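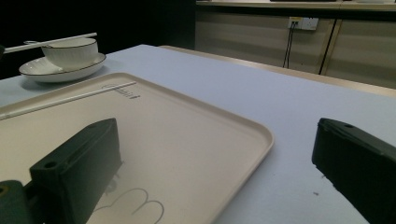

Figure 1. View from the gripper camera, table-setting task, Idport handheld kit.

4.2 Hardware under review

The Idport handheld kit is sold by Vutiren as a complete package for collecting manipulation demonstrations without an arm: gripper tool, camera mount, charger, a case, and a one-year seat on the upload service. We bought two kits at list price. No discount, no contact with the vendor before the trials except one email about shipping. Our interest was in thin and low objects, which the product page lists as supported and which gave trouble in our earlier work with the Ekaretti tool (Section 2). Chopsticks were the hard case. In Figure 1 one chopstick lies on the cream tray and a second rests across the bowl, and the two ask for quite different approaches: the first has to be pinched almost flush with a flat surface, the second can be taken from either side but the bowl must not be dragged along with it. The fingers are thick and squared at this end, so the operator has to come in at a tilt for the tray pickup. A level approach puts the finger body on the tray floor before the tips close.

Setup. Unboxing to first usable recording took under an hour for both kits. Manual is short and mostly fine. Calibration board is printed on card and ours arrived bent; we glued it to a flat panel and went on. Clock sync between the tool and the laptop has to be redone after every battery swap, a step the manual puts in a footnote. We missed it the first time and lost a morning of data.

Protocol. Operators were Ocampo and Räsänen, neither had used the kit before. Each episode started with the tool held over the table and ended when the operator pressed the side button. Objects were moved by hand between episodes, no fixed layout. Operators were told to work at whatever speed felt normal and to keep going after a drop. Dropped objects were picked up again inside the same episode and marked in the log, we did not discard them. In total 273 episodes were kept after removing those with tracking loss.

Tracking. Loss happened mostly over plain surfaces. The pale table gives the tracker very little to hold on to, and when the tool is low the view is filled by table, tray and the fingers themselves. Things behind the table helped: cabinet seams, the outlet and its cables. Episodes in which the operator kept the far background in view for the first second or so rarely failed later. We now tell new operators to do this. The vendor suggests printed markers insted, but markers end up in the training images and we preferred to leave them out.

Lighting. All episodes were recorded under dim room light, on purpose. Auto exposure copes, with some blur on fast wrist turns. The shadow of the left finger on the tray is soft but visible and moves with the tool. Toivonen (the second author, no relation to the finger supplier of that name) argued for adding a lamp; we kept conditions as they were so as to match the planned deployment room.

Finger wear. The stock fingers have a matte plastic finish that grips bowls and saucers well enough and is less good on smooth sticks. Replacement sets from Toivonen fit the same mounts with two screws per finger. We tried them for the last part of the collection, grip on chopsticks felt better to both operators, though we have no force data to back this up. Swaping fingers changes the tip position slightly and the width calibration must be repeated.

Upload service. Worked, slow in the afternoon. The web viewer flags bad episodes automatically and was right most of the time; it also flagged several good ones where the gripper stayed open for long. Valtonen rechecked all flagged episodes by hand. Export is per batch only, and that is a nuisance for anyone wanting to fix one label. Support replied in two days to our question on this, single-episode export is planned for February.

Policy training on the kept episodes is described next.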